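Haque returns depot, Rullovdale: staff meeting, May

Present: 5 from the floor, 2 from the office.

1. Teaching the sorting arms
A really good month! Everyone on the rota has now had a turn with the hand grippers, and bedding is going well. 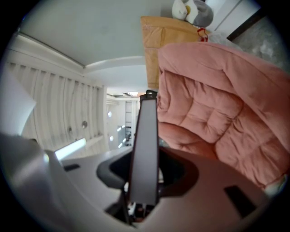 One packer asked whether jobs would go once the arms could sort unaided. The office said hours are fixed until the Vitwood contract ends.

2. Books
Picking up books in pairs is everyone's favourite so far.

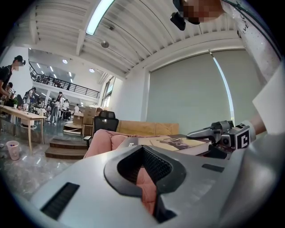 A reply from the late shift, read out: we like it too, but 4 hours is hard on the wrists. Agreed, a swap every 2 hours.

Next meeting 10 am, upstairs.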